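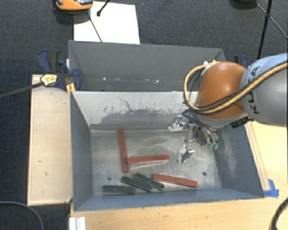 Blocks get dusty faster in a metal bin than in a drawer, Josefien Brouwer wrote after last month's page on workshop storage, and she wanted to know how to keep the bin clean.

Empty it first. Brush the floor and the sloped walls toward one corner with a dry paintbrush, then vacuum. Wipe with a damp cloth and dry the metal right away — rust starts in the scratches. Smudges on a pale panel usually come off with dish soap. Leave it 2 minutes before wiping.

Check any holes in the floor. Small screws drop through them, so cover them from underneath with tape.

Wipe the blocks too before they go back in. Painted ones should only get a barely damp cloth.

If the bin sits on a wooden board, clamp the board down. I do mine on Friday, before sweeping.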